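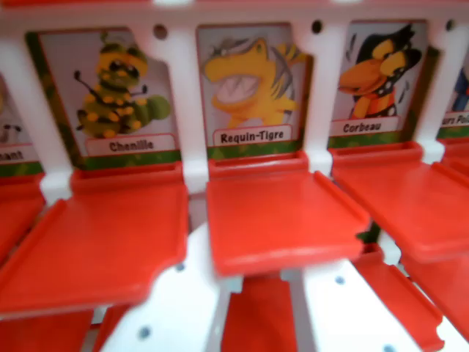 French animal version of the guessing game, worth it for learning vocabulary?

Hukerlow
Saw this one secondhand and I'm on the fence. The seller says kids "pick up French without noticing." Sure they do. My two would learn Corbeau and Chenille and then ask yes or no questions in English for the rest of the night. Has anybody gotten real use out of one?

Starkis
We've had an animal one since June. They know the names cold. Can they order a sandwich in French? No. But Requin-Tigre gets yelled across my house daily, so something stuck.

Okafor
My problem is the questions. With faces you ask about hats and glasses. What do you ask about a caterpillar and a crow? "Does it have a beak" and half the board goes down. I don't buy that it plays as well as the people version.

Starkis
It doesn't go like that if you look at the cards. The caterpillar has a yellow band on its head and the crow has an orange top. You can ask about clothes, stripes, open mouths, whatever.

Okafor
Open mouths, fine. Then you argue over what counts as open.

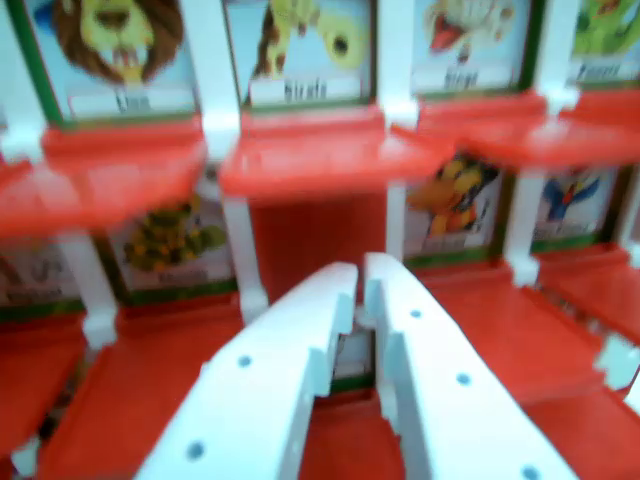 Same goes for teeth. The lion and the tiger shark both show theirs, so that's a decent question, but a small kid won't spot it from a chair. And good luck with "is it green" when the thing is yellow-green. We had a fight over that exact question with a different set.

Wadov
Posted 26 December 2023
You're all overthinking a kids' game. Ask in French or don't bother, that's my rule. "Est-ce qu'il a des dents?" takes a five year old one evening to learn.

Hukerlow
One evening, huh. Your five year old or mine?

Wadov
Mine was six, okay.

Hukerlow
Still not sold on the learning part. Might get it anyway if the cards stay in the slots. Do they pop out?

Starkis
Ours do if you flip them hard. Check that none are missing before you pay.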